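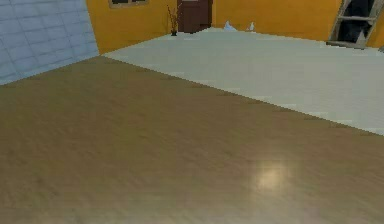

Trellel, the Friday night electronic series at the Groson room, goes ahead in January, and the meeting opened at 7 p.m. with Mieczysław Wróbel in the chair. Minutes of the last meeting were approved with one fix: the support act is spelled Iston, one word. First item was where the live acts set up. Wróbel wants a plain wood-grain surface with nothing on it when an artist walks in, so that synths and mixers can go straight down. He also asked that whoever does lights watch for glare, as a glossy top throws back a bright spot from overhead and performers have trouble reading small screens. Agreed.

**Lineup**

Tomaszewski is confirmed as headliner and will play a live hardware set, 100 minutes, no laptop. Iston opens with a DJ set. Iston's agent asked for a later slot. Declined - the running order has already gone out to the ticket page. There was some talk of adding a third act from the demo pile. Left for next time.
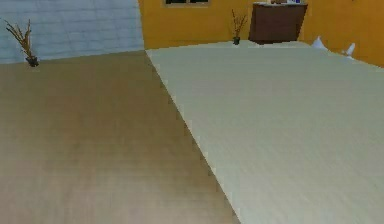 **Sound**

The left sub was rattling at the last show. Wróbel will get a quote for a repair before we look at renting. Tomaszewski's rider asks for 2 stereo DI boxes and a monitor wedge on each side. We have the DI boxes and need to borrow one wedge. Soundcheck is at 5 p.m., headliner first. Doors stay shut until it is finished.

**Tickets**

Capacity for the night is 163. Advance sales stand at 56, all at the early price. The early price closes when the full poster goes up. No paper tickets this time, names on the door list only. Guest list is four per act and has to be in by noon on the day.
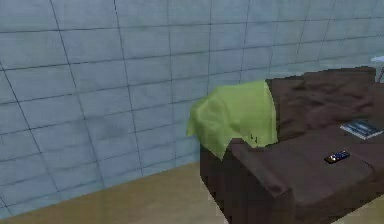

**Recording**

Tomaszewski is fine with a desk recording but wants to hear it before anything is posted. Iston has not answered. Wróbel to write again, and if there is no reply we record the headliner only.

**Other business**

The tape label idea was raised again. No budget until the January numbers are in. Poster draft to be sent around by email, comments within the week.

Meeting closed at 8:20 p.m.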